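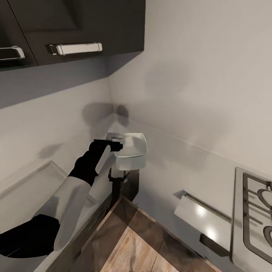 marlow_bt: Same stall on our side with Virby. The planner finds a path into the corner, then the controller refuses the last few centimetres. I'd look at the wall collision margin before touching the grasp code.

urk_dan: Margin is 10 mm at the moment. I dropped it to 3 and success on the tub task went from 78 to 90 per cent in sim. The arm still has to get the fingers up against the side of the tub close to the wall, so I don't want to go lower.

pellow: I don't agree with tuning the margin per task. You'll be doing it for every kitchen Urkness ships. Fix the cost term.

The wrist view is where I lose the pose estimate, with dark wood between two black fingers:

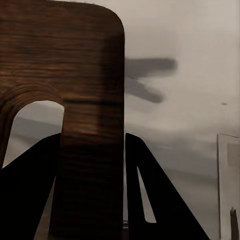

Does Hayashi use depth at that range? Only down to its minimum distance, then it holds the last good pose and trusts the joint encoders.

urk_dan: Fair, but the cost term took me most of August and still isn't right. I've started on the sink layout with the same settings - knife on the board, tap behind the basin.
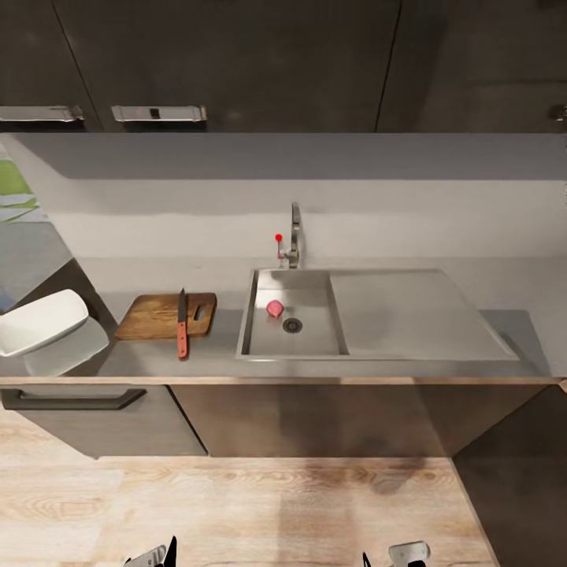
Prevomau plans this one in roughly half the time, as long as the seed is fixed. With a random seed it picks a different elbow side each run. Config is in the branch if anyone wants to try it.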